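Notebook, July, Arnari club bench, 14:20

Refit the printed fingers on the blue arm before lunch. Jaw zero had drifted, so I reset it in the config and saved the old file as Kutach_old. Servo torque limit is now at 22.

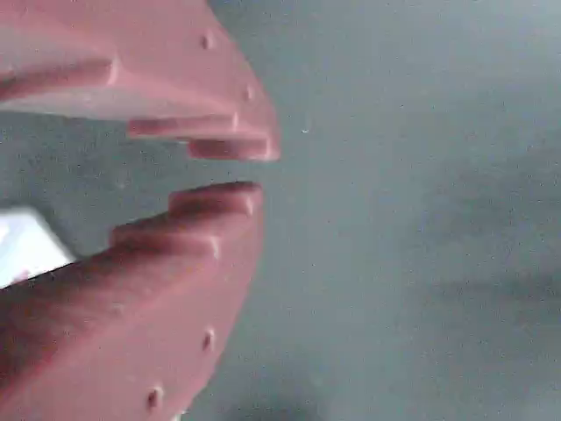

Speed cap stays at 4 until Povilas has checked the elbow joint. Camera rate left at 20. Kaja wants the wrist camera exposure locked; I have not done it yet.

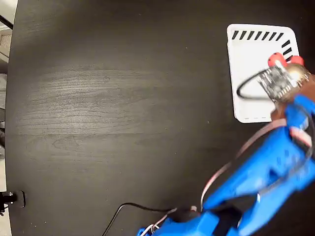
Cable loop at the wrist needs a tie on the inside of the bend. Parts list goes to Lourenço.

Next item is grip on round objects. Planned closing force is the same as for blocks, approach from the top.
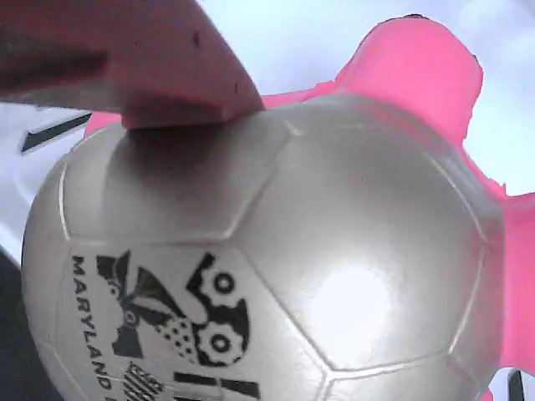 Britt-Marie: I would lower the force before anything else. Smooth round things get pushed away at block settings.

Agreed, will try it.

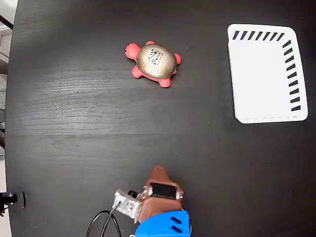 Task for the Sundska round is pick and place into a container. I am writing the start pose as a fixed file so all runs compare. Turtle goes left of the basket with a wide gap, head turned away from it. Log cap 3000 lines per run.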